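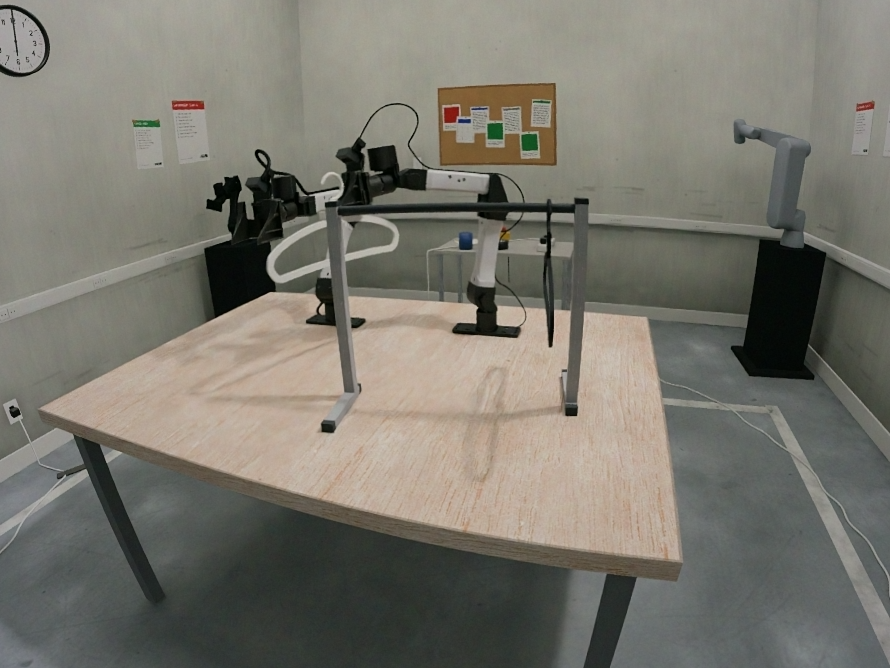 Household Notes for Residents of Drurow House

Participants in the Nemine Fellowship live together for the length of their placement, and the good order of the house is part of the formation offered. These notes supplement the residence agreement. Please read them before your first turn on the kitchen roster.

Shared meals

The community meal is served at 6:30 p.m. after evening prayer. The two residents on duty should begin no later than 4:30 p.m. when a roast or baked dish is planned. Dried beans and chickpeas are to be put in cold water the night before, and the water changed once. Rice for the full table is best cooked in the oven in a covered dish, with boiling water added at the last moment.

During Lent the Friday meal is meatless for the whole house. Lentil soup, baked fish and potato pie have all been well received. Guests from partner programs may have other fasting customs, and the cook should ask when the booking is confirmed.

Leftovers must be labelled with the date and placed on the top shelf of the fridge. Anything older than 2 days will be thrown out by the duty team. Cooked rice is to be cooled quickly in a shallow tray and eaten the next day.

The chapel and its linens

Candle wax on altar cloths should be left to harden, then lifted with the back of a butter knife. Place plain brown paper over and under the mark and press with a warm iron, moving to a clean part of the paper as the wax is drawn out. Coloured wax may leave a stain, and such cloths should be set aside for the house office.

Wine marks are rinsed in cold water as soon as possible. Hot water must not be used first. White cotton linens are then washed separately without fabric softener and ironed while still damp.

Brass candlesticks are cleaned with a soft cloth and a small amount of polish. Lacquered pieces – those on the side altar – need warm soapy water only.

The Marchetti Room

The seminar room seats 35. Chairs are stacked no more than 4 high and lifted, never dragged, across the timber floor. Felt pads that have come loose can be replaced from the tin in the hall cupboard. Remove the old glue with a little white vinegar and let the leg dry fully before the new pad is pressed on.

Mugs used at evening talks often keep a tea stain. A spoonful of baking soda and a damp cloth will remove it.

Repairs

Residents may change light bulbs and clear a slow sink with the plunger. All other faults, including anything electrical, are to be written in the repairs book beside the front door.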